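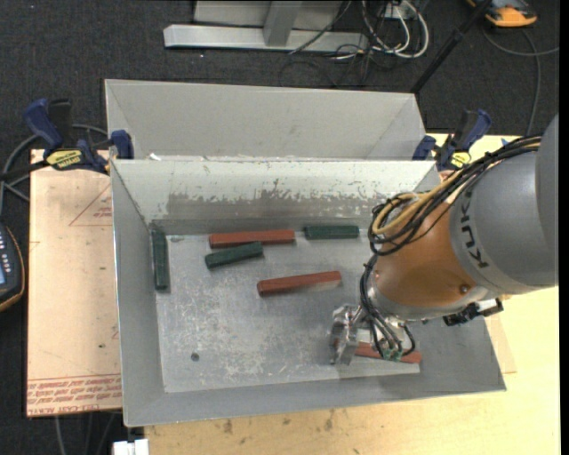

Does the way a storage bin is packed change how much a small warehouse can hold? It does, and by more than we expected when we started, although the gain depends on how mixed the items are.

Our report looks at shelf storage at Preltley, a parts supplier that let us use its stock records for one term. The group was Maya Chamoun, Pankaj Bisht and Samer Khalaf, with Jihad Daher as supervisor.

1. Method

We took the item list for two aisles and worked out how many bins each one needed under the current rule, where every product gets its own bin. Then we repeated the count with a shared-bin rule, where slow-selling products of a similar size go together. Fast sellers kept their own bins in both cases. Samer wrote the spreadsheet and Maya checked it against the shelf labels on a Monday morning.

2. Results

The current rule needs 2928 bins. The shared rule needs 2566. Most of the saving came from small fittings, which often fill only the bottom of a bin. Long items gave almost no saving – they have to lie flat and leave gaps that are hard to use.

3. Problems

Sharing bins makes picking slower. We did not time this, so we can't say how much of the benefit is lost. Some item sizes in the records were also wrong, and Pankaj corrected the ones we found by measuring them by hand.

4. Next steps

We would like to time the pickers under both rules, starting with the fittings aisle. Preltley has asked for the spreadsheet, and Samer is adding notes to it before we hand it over.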